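The Residence at Plirkine

The ambassador's residence at Plirkine had 27 rooms, and in the third week of March the ministry wrote to ask why.

The letter went to the second secretary, who had been at the post the shortest time and had therefore been put in charge of property. He read it twice at breakfast. Then he took a flashlight and a legal pad and went up to have a look.

The government had bought the house from a sugar merchant who was leaving the country quickly and didn't care to haggle. It came with a ballroom, a chapel, a room for drying hams, and a staircase that went up to a landing and stopped. The first ambassador had turned the chapel into a bar. The second, a religious man, had turned it back but kept the stools. Every one of them since had asked for money for the roof, and every one had been told that the roof was under review.

"Tell them it's representational," the ambassador said when he came down again with plaster in his hair.

"The ham room, sir?"

"Everything. Say we represent in it."

He wrote that. The ministry wrote back asking how often. It also wanted to know why a post with a staff of six needed a dining table for 20, and whether a suitable apartment might be found in Bakis, where the Swedes had gone. The Swedes had an elevator and underfloor heating. The ambassador's wife had been to see it and hadn't spoken at dinner that night.

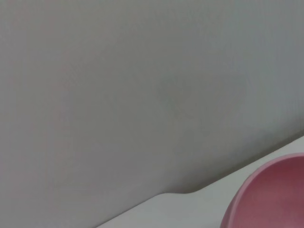

By then the inspector was already on the way. She arrived on a Friday with one small suitcase, a laser measuring device, and the manner of a person who had closed Erraji. Everyone in the service knew about Erraji. There had been a residence there with a rose garden and a boathouse, and now there was a parking lot and an honorary consul who sold tires.

She measured for two days. She measured the ballroom, which was dry at one end, and the blue bedroom, where a visiting trade minister had once slept under an umbrella. She stood for some time on the landing of the staircase that stopped.

"What was this for?" she asked.

"We think he ran out of money," said the second secretary.

"And you've been heating it?"

"No, ma'am. We don't heat anything past the pantry."

She wrote that down, and he saw her underline it. He couldn't tell whether it counted for them or against.

On the last evening they gave her dinner. The cook did the lamb. It rained, the buckets in the hall began to fill, each on its own note, and the ambassador raised his voice a little and told the story about the king and the folding chair. The inspector had two helpings. At ten o'clock she asked if she might see the bar.

Her report took until summer and ran to 194 pages. It found that the residence was too large, too old, badly sited, and in breach of nearly 600 regulations, several of which had been written with it in mind. It recommended immediate sale. In an annex it noted that under the terms of the original deed, the house could only be sold to a member of the sugar merchant's family, whose last known address was a hotel in Usten that had since burned down.

The second secretary carried the annex in to the ambassador, who read it standing at the window with his glasses pushed up on his forehead.

"Does it say anything about the roof?"

"Page 88, sir. It's under review."

The ambassador nodded and handed it back. Then he went to move the piano, since it was clouding over again from the west, and the second secretary put down the annex and took the other end.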